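Search this site Search Enter keyword

Mulder Tenants Group Questions Savings Claim in Stodon Heating Plan

STODON, November 8, 2019 - The Mulder Tenants Group today asked Tirnus, the company that wants to replace the boilers in the Graro apartment buildings, to show where its promised savings come from.

Tirnus has told renters that the new system will cut the average heating bill by $159 a year. The group has read the material handed out so far and can't find the math. The figure appears on the cover of the brochure and again on the back page. Neither page says what a household pays now, how warm the apartments were kept, or which winter was used.

"We've been promised cheaper heat before," the group said in a statement. "Last time the rent went up and the radiators still banged all night. We would like to see the bills first."

The plan covers 1179 apartments. According to Tirnus, a trial was held in 2 buildings last February. Both had new windows put in before the trial began, and the group wants to know how much of the drop in fuel use should be credited to the windows. Tirnus has called the results "very encouraging" but has not released them.

The group is also asking who pays if the savings don't show up. The draft contract lets Tirnus collect its monthly service fee either way. Some 1000 renters have signed a letter asking for that line to be taken out.

The group has not taken a position against new boilers. It will decide after Tirnus hands over the trial records, and it is asking the building owners to hold off on signing until then.

Last updated: November 8

Comments (3)

graro_4th_floor: My bill was higher in the trial building. Did they leave me out of the average?

PatchyHeat: Same brochure, same stock smiles. Show the numbers.

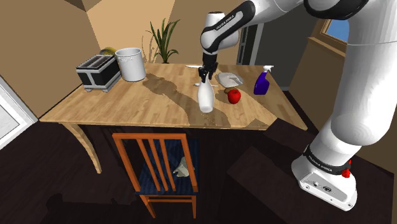 oldradiator: And put the service fee on the cover too, next to the savings, in type the same size.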